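Progress report to the Sjöberg fund, 19 October 2019
Cliserard furnished rooms, second period
Prepared by Tyyne Niskanen

Dear all,

Thank you again for your patience over the summer, and for the kind note about the curtains! The model room at Patier is now furnished well enough to try out daily routines in it, and I have been spending a good deal of time on the small things - the ones a new tenant reaches for in the first hour. The bed, the wardrobe with its dark glass doors, the refrigerator and the dressing table are all in place.
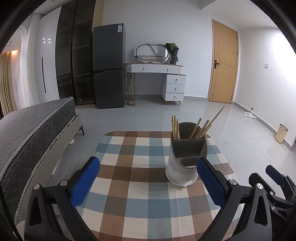
Spending on kitchen and table items has come to 1172 for the period, which leaves us 91 under what we had set aside. I would like to carry that over, if you agree, and put it toward hooks and a better lamp by the bed. Two deliveries from Esach came late, but both are here now and nothing needs to go back.

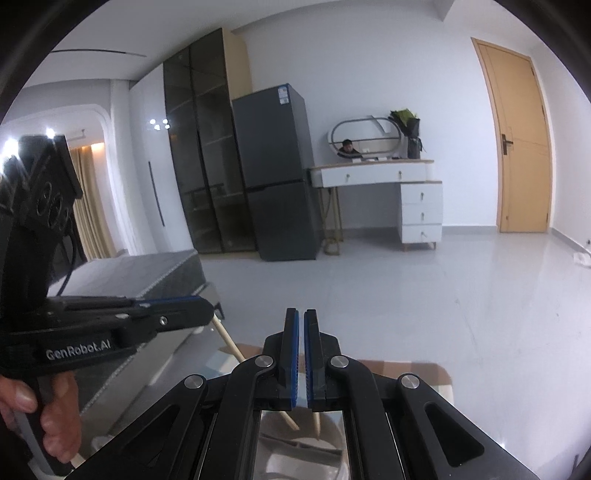 Table routines took up most of our last working day, and I am glad we gave them the time. We talked over what should live on the little table for good and what should be put away after meals. The chopsticks have a round container with a divider inside, and they are pale, slender sticks handled one at a time, so this is a slower job than sorting spoons. I would still keep them out on the table, as people here do like to eat close to the bed in winter.

Still to do before December: a shelf list for the wardrobe, a second tablecloth so that one can be in the wash, and a short welcome sheet for the tenants. I will send the draft of the sheet as soon as it is fit to be read.

With warm thanks,
Tyyne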